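4.2 Blur gating and slot selection

The wrist streams turned out to be the weak link. The policy from Section 3 takes two wrist views and one fixed view, all resized and fed in at the same rate, and the first version treated them as equally good at every step. They aren't. During fast moves the wrist views carry very little a detector can use, while the fixed view stays readable. Figure 4 has one view of each kind of trouble, plus the fixed view for comparison.
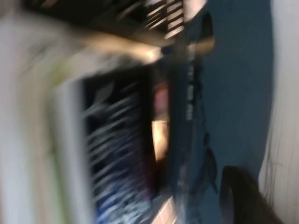
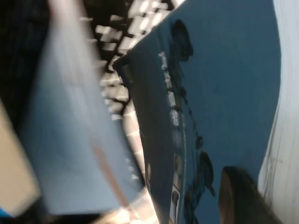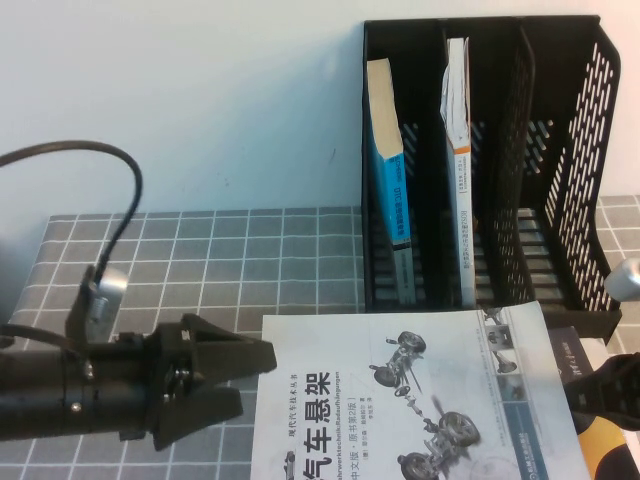

Figure 4. Camera views from the book filing task. First and second: wrist views with motion blur. Third: fixed view, with the organizer and the white book lying flat on the gray grid mat.

Blur score. Variance of the Laplacian on the center crop, then a running median over the last few steps. Nothing fancy. We tried a small learned scorer first (Gaurav Joshi's version, kept in the Katiyar repo under old/) and it was slower and not clearly better, so it's out. A wrist view that scores under the threshold is not dropped. Its tokens are scaled down before cross-attention and the fixed view picks up the weight. Dropping the view outright made the arm hesitate at the end of every transfer, when the view comes back and the action chunk has to be re-planned from a sudden change in input.

In the first view of Figure 4 pretty much everything is streaks. The ungated model still put out confident slot poses on views like this, which is the failure we care about most. The second view is the harder case. The dark blue cover is large and near the camera, and the column of white characters on it is plainly there, but single strokes can't be read. Edge energy is high enough that a whole-image score can pass it. The text reader then gets garbage. So we run two thresholds: one for geometry, one for text. Geometry may use a view that text may not.

Slot selection. The planner keeps a state for each compartment of the organizer: occupied, free, unknown. Updates come mainly from the fixed camera. In the third view the left and middle compartments hold a book each and the right one is empty, with the slotted mesh visible behind it, so the right slot is the only candidate for the book on the mat. The mesh was a headache. Its repeated slots gave the depth network false planes inside the empty compartment and the planner would call it occupied. Seul-gi Nam fixed this by masking the back panel and fitting the dividers only, as three straight bays. Slot state is now frozen whenever an arm crosses the opening in the fixed view.

Title matching. Covers are matched by embedding, not by reading. Large print like 汽车悬架 survives the resize, the smaller German line beside it mostly dosen't. A match needs agreement from 2 views or from the same view at two times. Otherwise the book keeps its last label.

Training and runs. 1663 demonstrations, collected in November by Renu Solanki and Han-gyeol Wang using the Drimmont teleop stack. We held out 78 for validation and tuned both thresholds on those only. No test runs were used for tuning. The test set is 46 runs with book order and start pose shuffled. Scores are in the next section, split by gated and ungated, same seeds.

Two things we did not solve. First, gating lags. The running median means the wrist views come back a few steps late after a fast move, and a shorter window lets single noisy steps through. Madhu Chauhan tested using joint velocity as a prior for the score, which helps on big moves and does nothing for small quick wrist turns. Second, thresholds are tied to exposure time. Change the exposure and they have to be tuned agian. The Brakex tool does this from a short calibration clip, but it needs a person to mark the first sharp view, and we would like that step gone before the code release.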